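4.2 Day visitors and the overnight stay

The preceding section treated the arrival of visitors at Stukolo as a single flow. In practice the flow divides early. One group comes from the city in the morning by rail or coach, spends part of the day in the old town and on the seafront, and returns before the evening meal. The other group stays at least one night. Local planning documents have tended to count both groups together, and the town's published targets do not separate them. For a town of 3000 residents, the difference matters a great deal, as the two groups use different streets at different hours and leave their money in different hands.

The survey produced 1038 usable questionnaires. Visitors were approached at the railway station, at the harbor steps, and at the stop used by the coaches from Fasell. The form was kept short, with most respondents completing it while they waited for transport. It asked where the visitor had slept the previous night, where he or she would sleep that night, which parts of the town had been visited, and in what order. A second page, answered by fewer people, asked about spending on food, admission charges, and local transport. Responses from residents and from persons traveling for work were set aside before the analysis.

The day visitors in the sample followed a narrow route. From the station they walked down the main shopping street to the harbor, continued along the sea wall to the small beach, and returned by the same way. The former customs house, which stands on this route, was the building most often named. The lighthouse, which requires a further walk around the headland, was named mainly by those who had stayed overnight. So was the upper town, although the distance from the harbor is short and the lanes are well kept. Several respondents wrote in the margin that they had not known the upper town was open to the public.

Naidoo, in an earlier study of the coast, argued that routes of this kind are set by the timetable more than by taste. A visitor who must catch a particular train plans backward from it and avoids any walk whose length is unknown. Our findings agree with that view in most respects. Respondents who arrived by coach, and whose departure was fixed by the operator, had the shortest routes of all. Those who came by rail on a day with frequent service went further, and a number of them reached the gardens behind the parish church. Visitors with their own cars formed a mixed group. Many parked at the first available space and took their bearings from there, with the result that their routes began in parts of the town that other day visitors never saw. 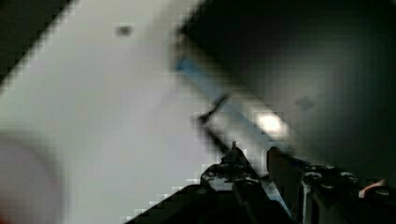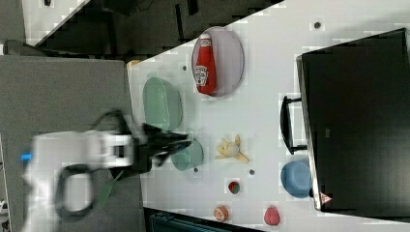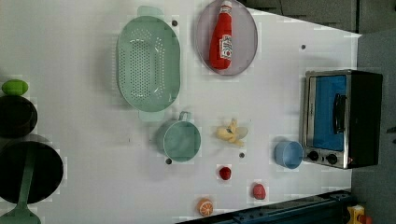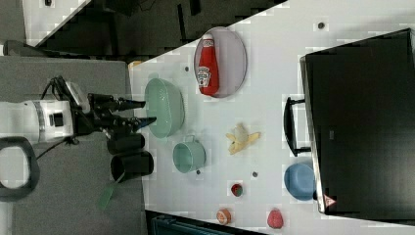

Figure 2. In order: a pale surface at close range; two green bowls and an oval plate on a white table; a colander, a plate, and a toy toaster oven; a ketchup bottle lying on an oval plate.

Spending followed the same lines. Day visitors bought drinks, ice cream, and a light lunch, nearly always within sight of the water. Few paid for admission to a museum or historic house. Overnight visitors spread their purchases across a wider area and were the main customers of the covered market, the bakery on the church square, and the restaurants of the upper town. The owners of these businesses, when interviewed, showed a clear understanding of the pattern. One restaurant keeper remarked that she could tell from the weather forecast how full the harbor would be, but that only the hotel bookings told her how many tables to lay.

The link between Stukolo and Lotard deserves separate mention. Lotard lies inland, at the edge of the hills, and is known for its summer palace and its walled park. Coach operators commonly offer both places in one day, with the palace in the morning and the coast in the afternoon. Under this arrangement Stukolo becomes the second stop of a tour whose main attraction is elsewhere. Respondents on combined tours described the town chiefly as a place to rest. They gave it high marks for pleasantness and low marks for interest, and few expressed a wish to come back for a longer visit. Those who had made the trip for Stukolo alone gave more varied answers, some of them critical, but were more likely to name a particular building, beach, or meal that they would recommend to others.

It would be wrong to conclude from this that the combined tours do harm. They bring visitors in the cooler months, when the hotels are quiet and the beach is not in use, and they support the guides' association through the winter. The association has 2 full-time members and relies otherwise on seasonal staff. Its representatives told us that the combined tours account for most of their work outside the summer. What may be questioned is the length of the stop. Operators allow enough time for the harbor and a meal, and visitors who choose the meal often see little else.

Seasonal change was most marked in June, when the school groups and the first beach visitors overlap. In that month the main street was crowded by late morning and remained so until the late trains. Residents interviewed near the station reported difficulty in reaching the pharmacy and the post office at these hours, and some had moved their errands to the early morning. Complaints about noise, by contrast, came mostly from the upper town and referred to the evening. They concerned overnight guests in rented apartments. The two groups of visitors therefore gave rise to two kinds of complaint, from different neighborhoods, and a single policy is unlikely to answer both.

Pretorius has proposed that towns in this position should direct day visitors along a second marked route, beginning at the station and reaching the sea by way of less used streets. The proposal was tested in Stukolo on a small scale. Signs were placed at the station exit and at the corner of Jacobs Street, where the road to the upper town divides from the main shopping street. The signs gave walking times in minutes and showed the return to the station as well as the outward path. Interviews held at the upper end of the route suggested that walkers valued the return time above any description of the sights. The signs at the corner were moved once, at the request of a shopkeeper, and the results from the days before and after the move have been kept apart.

Certain limits of the survey should be noted. The three interview points favored persons using public transport, and drivers are present in smaller numbers than their share of arrivals would suggest. The form was offered in 2 languages only, which excluded part of the coach traffic. Spending was reported from memory and was not checked against receipts. Visitors who left by the coastal path toward the next village, without passing the station or harbor again, were missed altogether. The hotel records used for comparison were supplied by the owners on a voluntary basis, and the smaller guesthouses are poorly covered.

The municipal tourism plan, in the version adopted on 23 February 2023, makes provision for a permanent visitor count at the station. A count of this kind would record arrivals without showing who remains for the night. We recommend that it be joined to the monthly returns already made by the hotels, and that the figures for the two groups be published side by side. The treatment of rented apartments, for which no monthly return exists at present, is taken up in Section 4.3.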